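4.3 Stalled grasps at the control panel

The faults described in the previous section arose in software and could be traced from the logs alone. The fault reported here was harder to find. It concerned the way in which the arm released a control after moving it, and it came to light only when the simulated trials were replayed at reduced speed by Yu-na Shim at the Giswood laboratory.

The task set, which we call Lovmont, asks a robot to operate the controls of a small panel in a given order. Each run begins with the arm held close to the panel. The policy must then approach the named control, take hold of it, move it to the requested state and withdraw to a safe height. A run is counted as a success when the control has reached the requested state and the gripper is no longer touching any part of the box. Both conditions are checked by the simulator at the end of the run.

In the first round of testing we carried out 384 runs. The success rate on the push buttons was in line with our earlier results. On the joystick and the larger lever it was much lower, and the reason given by the simulator was almost always the same: the control had been moved correctly, but contact had not ended. We first took this for a fault in the contact check. Man-sik Bang rewrote the check with a wider margin and repeated the runs, and the result did not change.

The slow replays showed what was taking place. On opening, the fingers moved apart by less than the policy had commanded. One finger remained against the grip of the control, and the arm then began its withdrawal with the finger still in contact. On the joystick this pulled the stick back past its rest position. In the worst cases the force on the wrist rose until the protective stop was reached, and the arm halted with the control still held over. We refer to this outcome as a stalled grasp.

The cause was a mismatch between two descriptions of the gripper. The model used for planning allowed the fingers their full travel. The model used for contact contained an older travel limit, which had been entered during work on a different gripper at Villanueva and never removed. The planner therefore believed that the fingers were clear when they were not. Small buttons were pressed with the fingers closed and did not depend on the opening at all, which explains why they showed no fault.

Correcting the limit removed most of the stalled grasps, but not every one. The remaining cases had a second cause, and it is the more serious of the two from the point of view of safety. The withdrawal motion was sent as a single command as soon as the opening command had been issued. No step in between confirmed that the fingers had opened. A blocked finger, a weak motor or a lost message would each have had the same effect, on a real arm as much as on a simulated one.

Figure 6. The Lovmont task in simulation, with the gripper just above the joystick of the control box.

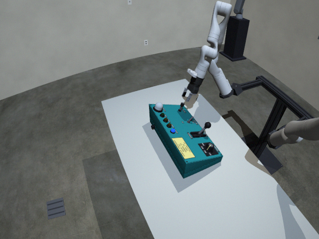
We therefore added a release check between opening and withdrawal. The arm now waits until the measured finger position agrees with the command and the side force at the wrist has fallen below a set level. If either condition is not met, the arm holds its position and opens again. After 2 failed attempts the run is ended and reported as a fault, and the arm is not permitted to move away until an operator has cleared it. Holding still was preferred to a slow withdrawal after discussion with Halima Urio, who reviewed the procedure on behalf of the Astthorpe site. A lever that is left partly moved may be in an unsafe state, but an arm that drags it further makes that state harder to predict.

A further 100 runs were carried out with both changes in place, all of them on the joystick and the larger lever. No stalled grasp was recorded. The release check lengthened each run slightly, and in a small number of runs it ended the attempt although the replay showed that the fingers were clear. These false stops came from brief peaks in the simulated wrist force. Brynhildur Bach has since proposed a short averaging window, which we have not yet tested.

Two limits of this work should be stated. The friction between finger and grip was set by hand and has not been compared with measurements, so the forces reported above should be read only in relation to one another. The release check also assumes that the finger position sensor is correct. A sensor that reported open fingers while they remained closed would satisfy the first condition, and only the force condition would then stand between the fault and the withdrawal. Kha Lò is preparing a set of trials in which sensor faults of this kind are introduced on purpose, and the method for those trials is given in Section 5.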